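The Phone Fultel Left Behind

Dexter Whitlock still carries a Sæther 2. He bought it used for $79, and it spent its first year in his pocket running exactly what the maker shipped. Then Fultel, the carrier that sold most of them, stopped sending updates, and the banking app refused to open.

Whitlock did what a lot of owners did. He unlocked the bootloader and installed Darkent, a replacement system built by people who own the same phone. The job took him an evening, most of it spent finding a cable that would hold a connection.

Darkent began as a patch for the camera, which crashed after the last official update. It now replaces nearly everything on the device. Build 2796 came out in April and fixed a bug that drained the battery whenever Bluetooth was left on overnight.
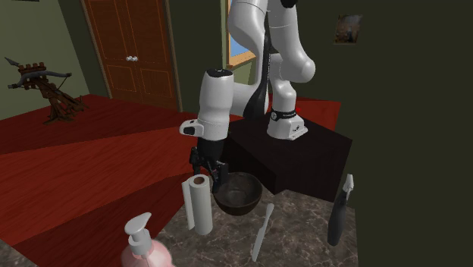

A simulated robotic arm over a marble countertop, with a dark brown bowl below the gripper.

Installing it is less risky than it used to be. The early guides asked owners to type 49 commands in order, and a mistake in the wrong place meant a phone that would not start. A desktop tool called Flostadlow now handles most of that. It checks the model number, makes a backup and stops if the battery is too low.

There are still limits. Contactless payment does not work on Darkent, and Wi-Fi calling works on some networks and fails on others. Fultel's own voicemail app will not install at all. Whitlock uses the regular dial-in voicemail and says he has stopped noticing.

"I wanted a phone that got security fixes," he says. "I wasn't looking for a hobby."

He got a bit of one anyway. He now tests builds before they go out to everyone else, on a second Sæther with a cracked screen — he would not put an untested build on the phone he needs for work. When something breaks, he saves the log, posts it to the bug tracker and goes back to the previous version.

The next build is meant to bring Wi-Fi calling to more networks. Whitlock has it on the cracked phone already, and so far his calls drop when he walks out to the driveway.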